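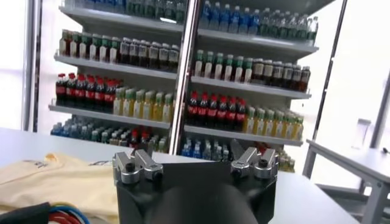 Moved from Rusau to Surneck in October, do I have to re-register to vote?

Same county, new town. DMV has my new adress already. Deadline is 30 days out I think? Website keeps timing out on me. Mostly want to vote on the Surneck school levy, don't care if the rest is the same ballot.

2 answers

Yes, update it. Same county so it's a change of address form, not a whole new registration. Took me 4 minutes at the clerk's window. Bring a bill or lease with the new address on it.

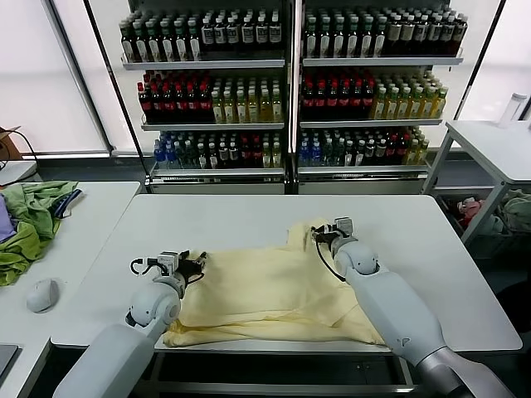
Bustos replied: DMV doesn't always pass it on, mine never went thru. Call the clerk and ask what address they have. If it still says Rusau you'll get the Rusau ballot, no levy on it. Phones are quiet after 2.

Wodby replied: just go to your old polling place lol, worked for me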